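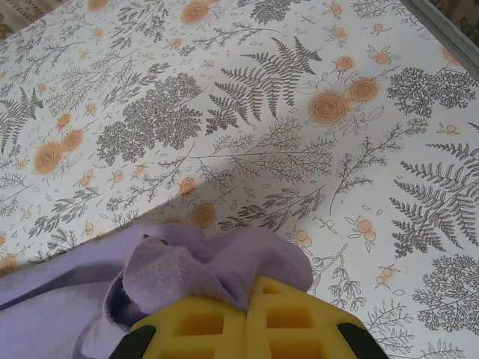 Buscamos gente para la jornada de puertas abiertas de Norbridge

¡Hola! Soy Dalia Kalniņš y me ha tocado montar la jornada de puertas abiertas del laboratorio de manipulación de Norbridge. Necesito personas. Personas normales, de las que tienen ropa en un armario y opiniones sobre cómo se dobla. Si eres de esas, sigue leyendo, que no me enrollo mucho (bueno, un poco sí).

La idea es la siguiente. En enero abrimos el laboratorio al público y enseñamos lo que llevamos meses haciendo: dos brazos trabajando con prendas blandas encima de una mesa. La ropa es un fastidio para un robot, se arruga como le da la gana y nunca queda dos veces igual, y por eso nos gusta tanto. Antes de abrir queremos hacer un ensayo general con público de verdad, que pregunte, que se acerque, que se aburra si se tiene que aburrir y nos lo diga.

Para el ensayo buscamos 60 participantes, repartidos en grupos pequeños. No hace falta saber nada de robótica ni de programación. De hecho, si trabajas en esto, pregúntame antes, porque las plazas son sobre todo para gente de fuera. Tienes que ser mayor de edad y entender bien el español. Las visitas las llevamos Gonzalo Garrido y yo, y Gonzalo se embala cuando habla de telas, así que interrúmpele sin miedo.

¿Qué vas a hacer si vienes? Primero, una charla cortita y sin diapositivas. Después pasamos a la zona de trabajo y ves una sesión con camisetas y paños. Y luego te toca a ti: coges una prenda, la doblas como en tu casa y nos cuentas en qué te vas fijando. Esa parte me parece la más divertida, la gente se pica muchísimo con las mangas. Al final hay un cuestionario en papel y café. La visita entera dura 100 minutos, café incluido.

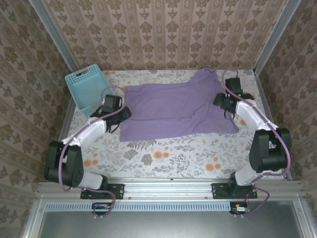 Los dos brazos con una prenda lila extendida en la mesa de trabajo.

Unas cuantas cosas prácticas, que siempre me las preguntan. Se entra por el edificio Pirihi, sala 384, con ascensor. Puedes venir con silla de ruedas, con bastón o con un amigo, pero al amigo apúntalo también. Ven con calzado cerrado y, si llevas el pelo largo, recógetelo. Durante la sesión nos quedamos todos detrás de la línea del suelo y no se meten las manos en la mesa, aunque den muchísimas ganas. Fotos, todas las que quieras de los robots; de las otras personas, pidiendo permiso.

No es un trabajo y no hay sueldo, eso lo digo claro. Pagamos el transporte de ida y vuelta si guardas el billete, y te llevas una entrada doble para la jornada de enero.

Lo que sí es un trabajo: buscamos también 2 guías de sala para la jornada de enero, con contrato y cobrando. Para eso pedimos soltura hablando en público, inglés suficiente para atender a un grupo y paciencia con las preguntas raras. La formación la da Kiri Dunstan, en inglés, durante la semana anterior. Si te interesa, manda el currículum y cuéntame en unas líneas alguna vez que hayas tenido que explicar algo complicado a alguien que no tenía ganas de escucharte.

Para apuntarte al ensayo escríbeme con el asunto «Puertas abiertas» y dime tu nombre, si prefieres mañana o tarde y si necesitas algo especial para venir. El plazo para las dos cosas termina el 12 oct 2023. Contesto a todo el mundo, aunque a veces tarde un par de días.

¡Venga, anímate!

Dalia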